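The repair shop in Florkville opens at nine, but its owner is there already at seven, because she likes to drink her coffee before the first customer. She has lived in the town for many years and came there from Grelau, a village where, she says, people repaired everything because the nearest store was far away. I met her in July to speak about old things, new things, and the small cables which make so many people angry.
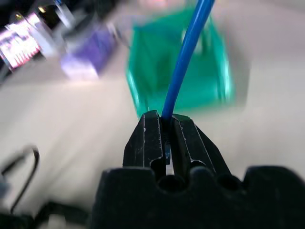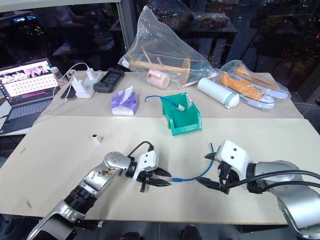

*A thin blue tube or rod in the first picture, a blue cable in the second.*

## "First they say sorry"

The shop is called Gittins, after the street. It has one long counter, a bench at the back and a wall of drawers with labels written by hand. When I came in, a man was putting a radio on the counter and making excuses for the dust on it.

"They always say sorry first," she told me when he had left. "Sorry for the dust, sorry that it is so old. I don't mind dust. I mind when someone has opened it before with a kitchen knife."

I asked what people bring most often. I expected her to say telephones, but she shook her head.

"Lamps and kettles. Then toys, before the holidays. And all year they bring me things that don't charge, and I ask them, did you try another cable? Very often they did not try. I have a good one in the drawer, I plug it in, the little light comes on, and the person is a bit ashamed. I don't take money for this."

She does not repair the cables themselves very often. The molded ends are difficult to open in a clean way, and a bad repair can get hot. She prefers to explain to people how to keep them longer: pull on the plug and never on the cord, make wide loops when you put it away, and do not leave it bent under the leg of a chair.

## The book of repairs

Under the counter she keeps a thick book with a green cover. Every object that was left in the shop gets a line in it, with the fault and the price. The last number on the day of my visit was 2,029.

"When I came to 2,000 I wanted to make a cake," she said. "But it was a hair dryer, and the hair dryer could not be saved. So I waited for the next one."

She let me turn the pages. Some lines have only one word, "switch" or "dirt." Line 553 takes half a page. It was a sewing machine from Eltisside, the town across the river, and it was in the shop for a whole winter. A gear was broken, and she wrote to many people before she found a man who had the same machine in his barn and was ready to sell parts of it.

"The price was too low," she admitted. "If I count my hours, I paid to repair it. But she came to get it and sewed a curtain for my door. You walked through it just now."

## What she refuses

She says no to microwave ovens, which she considers too dangerous for her small bench, and to anything with a swollen battery. For the battery she sends people directly to the collection point in Eltisside and asks them not to carry it in a warm car.

She also says no when the repair makes no sense. I wanted to know how she decides this, and she thought for some time before she answered.

"I ask if they like the thing. If they don't like it, they will not be happy when it works again. Then I tell them the price and they go home and think. Some come back after 2 days, some after a year."

Her opinion of the makers is not very soft. She complained for a while about glue, and then about screws with strange heads, for which she had to buy a special set. "A screw is an invitation," she said. "Glue tells you to go away."

## Evenings

Once a month, at six in the evening, she moves the counter to the side and teaches. People bring their own lamp and learn to change the plug or the switch. The chairs are borrowed from the library, and she returns them the next morning before she opens.

I asked if she is not afraid to lose customers in this way. She laughed and pointed to the shelf behind her, where the objects were waiting with paper tags on strings.

"Look at it. I would be glad to lose a few."

Then the bell on the door rang, and she went to see a toaster.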